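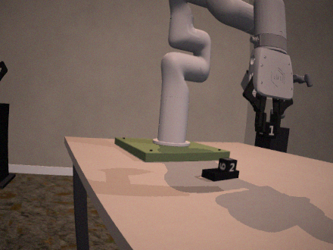

Virnilus releases Tenlow 21, with block stacking tasks in simulation

Badunham, 2019-05-28 – Virnilus has released version 21 of Tenlow, its motion planning software for robot arms. The update adds a simulated workcell where a planner can be tested on numbered cubes before any code reaches a real arm.

The new task set is called Amissah. It has 506 pick-and-place problems, each with a start layout, a goal layout and a time limit. Cubes carry numerals on their faces so that perception code can be scored on identity and rotation as well as position. Shadows are rendered and can be switched off.

"Our customers were writing their own test scenes and getting results they couldn't compare," said Ayuba Boateng, who leads the planning group. "Now they can run the same problems and send us the log."

Tenlow 21 also changes how grasps are checked. The planner tests the fingers and linkages against nearby objects at every step of the approach – earlier versions checked only the final pose. Ji-hoon Cheon, who wrote the new checker, said it closed 1113 logged cases of finger contact in the company's regression suite.

Existing licence holders can download the update at no charge. Configuration files from version 20 will need to be converted with the supplied tool. Support for version 20 ends next March.

Media enquiries: Virnilus press office, Badunham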